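T-shirt folding

T-shirt folding is the household task of bringing a T-shirt from its spread form into a smaller, regular shape for storage, transport or sale. It is usually done by hand on a flat surface such as a table, a bed or an ironing board, after the shirt is clean and dry. The result is most often a rectangle, but rolls and narrow strips are also common. The word "fold" is used both for the action and for the finished shape.

Background

A T-shirt is made of knit fabric, which stretches in more than one direction and does not keep a sharp crease easily. For this reason the folding of T-shirts differs from the folding of shirts made of woven cloth, where the collar and the buttons hold the form. A knit shirt has to be flattened with the palm before each step, or the small wrinkles become fixed under the weight of other clothes.

In shops, the fold has also the purpose of showing the size label and the print. At home, the size of the drawer or shelf decides more than anything else. The same family may fold in 2 different ways, one for the shelf and one for the suitcase.

Preparation

The shirt is laid on the surface and spread from the middle to the outside. It can be placed with the front up or the front down. When the front is down, the print will be outside at the end of most methods; when the front is up, the print is usually closed inside. Some people put the hem closest to the body and others the neckline. This makes no difference for the shape, but it changes which hand does the longer movement.

The sleeves need special attention. A sleeve that is bunched at the start will make a thick place in the finished bundle – this is the most frequent reason for a fold that does not lie flat. The side seams are pulled gently until they are straight. Pulling strongly at the neckline is not recommended, as the collar may lose its form with time.

Common methods

Square fold. Each side is brought to the center with the sleeve turned back, and the long strip which results is folded in half or in thirds. It is the method most used for open shelves.

Half fold. The shirt is folded once along its length, so that the two sleeves meet, and then the sleeves are turned in. It is fast, but a crease remains down the middle of the chest.

File fold. The strip is folded several times until it can stand on its edge. In a drawer the shirts are then placed one behind the other. The Drondesero drawer insert, a frame with 17 narrow compartments, was made for this method.

Envelope fold. The upper part of the shirt is closed over the lower part like a flap. The fold is wider than the others and holds less firmly, but it needs few movements.

Roll. The shirt is folded in half and rolled from the neckline to the hem. It is popular for travel.

Tools

Folding boards are hinged plates on which the shirt is laid and turned by closing the plates in order. The laundry service Doltico in Mostberg has used them since it opened, and its staff guide gives a daily amount of 1,000 shirts for the small hall and 2,000 for the large one. At home a piece of strong cardboard, cut to the wanted width, can do the same work. It is put in the middle of the shirt under the neckline and taken out before the last fold.

Appearance of the finished fold

A good fold has corners of similar height and no sleeve coming out at the side. With dark fabrics, unevenness is harder to see, and it is useful to check the bundle from the side under a lamp. Prints can be fully visible, fully hidden or partly covered by a layer. Thick prints should not be bent sharply – they can crack along the line.

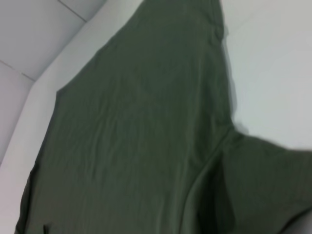
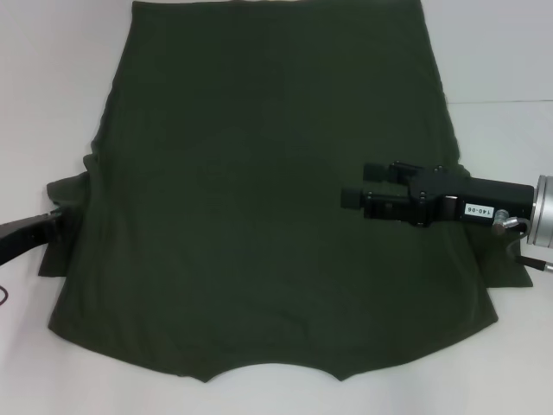
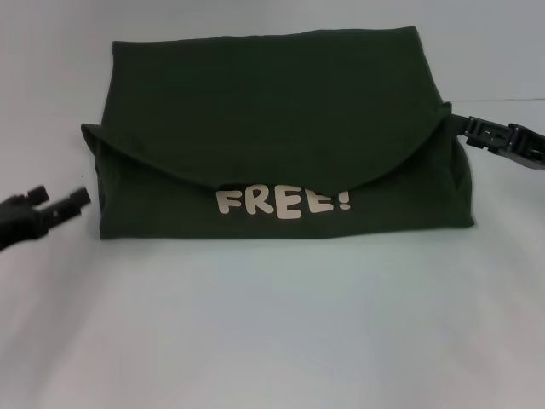
Kao, in a note to the Mostberg household pages, objects that too much importance is given to the corners: a knit shirt relaxes in the drawer after one night, and what remains is only the width, so the width is the one thing worth measuring. The same note prefers the half fold for shirts that are worn every week and would leave the file fold for those kept until summer.

See also

Ironing
Clothes storage
Folding board
Knit fabric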